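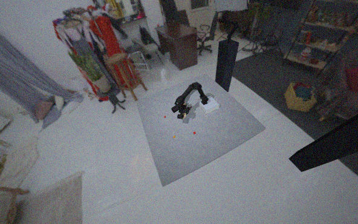 Snežana Dimitrov asked at the February open day whether the episodes driven by visitors would be kept apart from the scripted ones, and wrote afterward that a mixed set "would be no use to us for timing work." They are kept apart. See `source` under Fields.

# durken-openday

Simulated arm episodes recorded during the open day at Sakatport. Visitors drove a simulated arm over a gray mat with small cubes on it, in a furnished room. Between visitor slots the same scene ran under a scripted policy so that the screen was never idle. Both kinds of episode are in the release.

## Contents

| Item | Value |
|---|---|
| Episodes, total | 1028 |
| Visitors who drove the arm | 21 |
| Operator consoles | 2 |
| Held-out episodes | 8 |
| Setting | simulation only |

The held-out episodes are all scripted and live in `heldout/`. Do not merge them into training splits. Everything else is in `episodes/`, one directory per episode.

## Task

The spoken instruction at the console was "put a red cube next to the orange one." Cube positions are drawn again at each reset. The room furniture is fixed and plays no part in the task, although the arm can collide with anything close to the mat.

Two red cubes in one layout make the instruction ambiguous. We left it that way. Either cube is a valid choice, and `target_id` stores the cube that was moved first. If no cube was moved, the field is null.

## Fields

- `source`: `visitor` or `scripted`
- `console`: `a` or `b`; null for scripted episodes
- `seed`: layout seed
- `joints`: commanded and reached joint positions, radians
- `gripper`: opening, normalized, 1 is fully open
- `cubes`: pose and color label for each cube, in the mat frame
- `target_id`: see Task
- `success`: set by the checker at the end of the episode
- `note`: free text typed by the host, often empty

Rendered views are not shipped. Run `render.py --episode <id>` with the Grikex scene pack installed. The camera is placed high and looks down into the room; pass `--camera` to override it.

## How the session ran

Visitors got a short practice run, which was not recorded, and then drove for as long as the line behind them allowed. The host reset the scene on request. A reset in the middle of a grasp closes the episode and marks it as failed, so visitor failure rates are higher than the driving alone would give.

Console `b` had a stiffer stick than `a`. Small corrections on `b` tend to show up as short steps in the commanded joints. We did not filter them.

No names, voices, or video of visitors were recorded. The `note` field was read through by hand before release and a few remarks were removed.

## Known problems

- The checker measures distance between cube centers. Cubes touching corner to corner can fail it.
- Some visitors pushed cubes with the closed gripper. These episodes count as successes if the end position is right.
- Cubes pushed off the mat stay in `cubes` with valid poses. Check the mat bounds yourself.
- Commanded joints lag one tick behind `gripper` on console `b` — fixed in the recorder, not in the data.

## Use

Suitable for looking at how untrained people drive an arm, and for testing loaders and replay tools. Too narrow for training a general policy. Nothing here has been run on hardware.

The scene files are under the Grikex license in `LICENSE.scene`. Logs and scripts are under `LICENSE`. Open an issue if an episode does not replay, and include its ID and the seed.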